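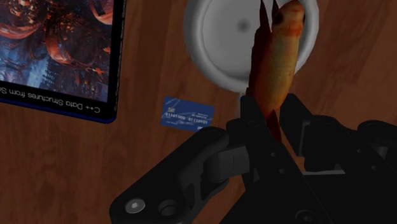
Figure 4-1. Wrist view with the fish held upright in the gripper.

4. Recording Demonstrations

This section covers recording examples in the simulator for a pick task. Finish section 3 (Scene and Camera Setup) first. The steps are the same whether you drive the arm with the hand controller or the keyboard.

4.1 Before you start

1. Open Turnix and load your scene file.
2. Open both camera panels, wrist and room. Each panel should update when you jog the arm.
3. Set the episode limit. The default is 2,000 time steps, long enough for a single pick.
4. Type the task instruction exactly as the model will receive it later, such as "pick up the fish". Use lowercase and no period.

Note: The instruction is saved with every episode in the batch. If you change the target object, start a new batch.

4.2 Recording an episode

1. Press Reset. Objects are placed at new positions on the table.
2. Wait for the objects to settle, then press Record.
3. Move the gripper over the target and line it up in the wrist panel.
4. Lower the arm and close the fingers. Hold still for a moment before lifting.
5. Lift straight up until the object is clear of the table.
6. Press Stop, then mark the episode Keep or Discard.

Caution: Do not press Reset while recording. The episode file will contain a jump in joint positions and will fail the check in 4.4.

Long pauses count as data. If you need to think about the approach, do it before you press Record - the model will learn to hesitate if you do.

4.3 Using the room view

The wrist camera loses sight of much of the table when the fingers are close to an object. Use the room panel to judge height and to keep the arm clear of things standing nearby, such as an open laptop or a mug. In Figure 4-2 the gripper has a small red object just above the tabletop, between the keyboard and the laptop.
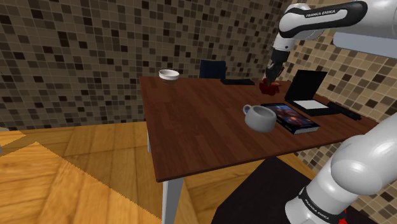 Viktória Kocsis adds that new operators tend to watch the room panel for the whole episode and then wonder why their grasps are off center. Her advice is to switch to the wrist panel for the last part of the approach and go back to the room panel for the lift. She also asks people to keep a few slow, corrected grasps in each batch, provided the object ends up held.

4.4 Checking a batch

1. Open the Batch tab and select Check All.
2. Play back any episode flagged in yellow. Both views must start on the same time step.
3. Delete episodes flagged in red. They cannot be repaired.
4. Confirm that the batch holds at least 100 kept episodes, then select Export.

Note: Export writes 2 files per episode, one for video and one for joint and gripper values. Keep them in the same folder. If you rename one, the loader skips the pair without a warning.

Discarded episodes stay on disk until you select Empty Discards. For failed grasps you want to use later, move them to a separate batch first and tag them "fail". Training settings for tagged batches are in section 6.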